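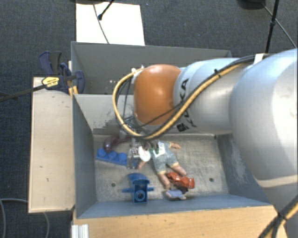 Galeria: o Garkano aprende a pegar brinquedos

Oi, gente! Prometi em agosto que ia abrir um pouco do nosso trabalho com preensão em caixa bagunçada, e finalmente sentei para escrever. O projeto se chama Garkano e a ideia é simples de contar – o robô tenta pegar, erra, anota o erro e escolhe melhor na próxima.

O braço KUKA sobre a caixa
Boneca, bloco de montar, brinquedo azul de plástico, tudo no mesmo fundo riscado. Eu adoro a boneca como objeto de teste, porque braços e pernas abertos dão um monte de pontos de pega possíveis (e quase todos ruins!).

Os números até agora
Foram 1.022 tentativas na rodada principal, com 239 falhas. Metade do meu caderno é sobre essas falhas. Antes disso rodamos 300 tentativas só para calibrar, que não entram na conta.

O que mudou no método
Agora o Debnath, nosso módulo de escolha, compara 8 candidatos de pega antes de cada descida. Ficou mais lento, mas eu gostei bem mais do resultado com peças encostadas na parede da caixa.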